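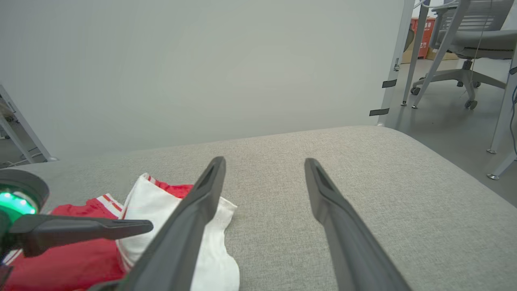
red and white, on the gray bench, laundry day continues

Okay so I promised a few of you I'd write up how I finally got a handle on folding the slippery stuff, and it's 14 March 2025 and I've put it off long enough, so get comfortable, this is going to be a long one (they always are with me, I know, I know).

1/ Some background. We came home from the Plelbridge spring tournament with two duffel bags full of basketball clothes, and I mean FULL. Shorts, jerseys, warm-ups, socks that may or may not belong to our family. I washed it all over two evenings and then let it sit in the basket for four days while I pretended it was somebody else's problem.

2/ Cotton T-shirts I can fold in my sleep. Athletic fabric is a whole different animal! You get one side nice and square, you reach over for the other side, and the first side has slid right back open again. My grandmother ironed pillowcases for fun and I think even she would have thrown a jersey across the room.

3/ The thing that helped me most was where I fold. I used to do it on the dining table, which is polished, so everything skated around like it was on ice. Now I use a fabric-covered top, and the weave grabs the material just enough that it stays put while you move your hands. A bed works too, but it's so soft that your edges go wavy, and you'll be bending over the whole time (my back is not what it was).

4/ Second thing: find the trim. Anything with a striped edge basically gives you a ruler for free. I line up the stripe first and let the rest of the fabric follow along behind it. If the stripe is straight, the fold comes out straight, or at least straight enough for a dresser drawer that only I ever look into.

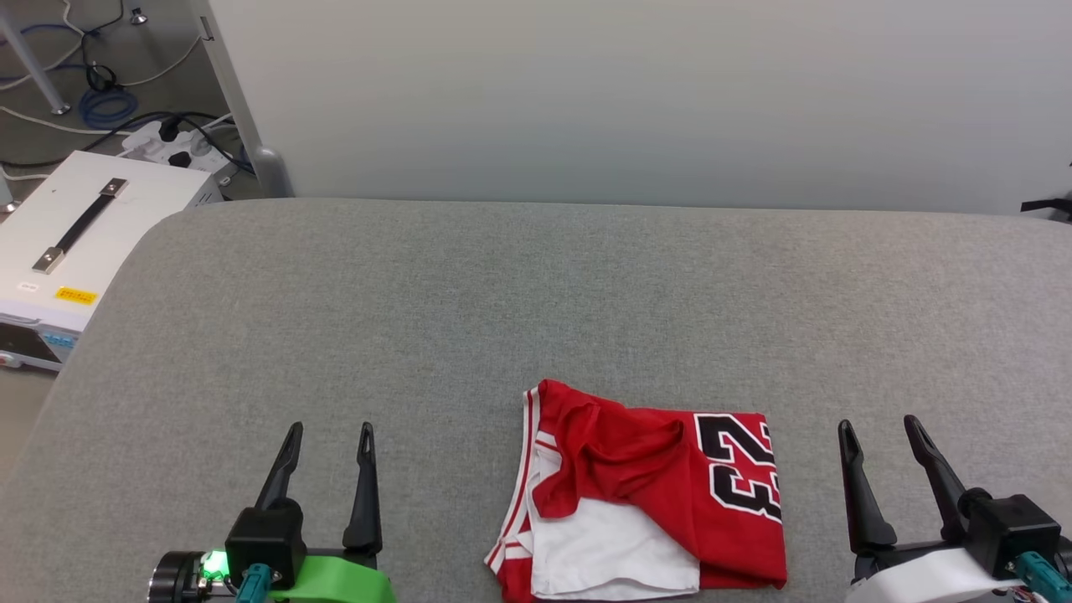

5/ Number 23 is the one that gets me every single time, because those big printed numerals are stiffer than everything around them and they do not want to bend. So don't fold through the numbers. Sides in toward the middle as far as the print will let you, then bring the bottom up and stop short of it. You end up with a slightly wider bundle and I have made my peace with that.

6/ Same goes for washing, by the way. Inside out, cold water, and please keep printed jerseys out of a hot dryer. I ruined a lovely one years ago by being in a hurry and I still feel bad when I think of it.

7/ Someone asked about those Clikport folding boards. I had one! It was $119 for the big set, which made me gulp, and it's wonderful on T-shirts and pretty hopeless on anything silky. Mine lives at my sister's now and she loves it, so no hard feelings.

8/ For storage I roll the shorts and stand them up on end in a drawer, and the jerseys lie flat in a pile beside them. Red with red, white with white, and the red and white ones go wherever there's room, which drives my oldest absolutely up the wall.

9/ Still in the basket as of tonight: the warm-up jackets, most of the socks, and one enormous towel from the Trilitz pool that I'm fairly sure we were supposed to give back. If you have a good method for jackets with those slidey zippers, please tell me, I'm all ears. I'm going to go make some tea and then get back to it.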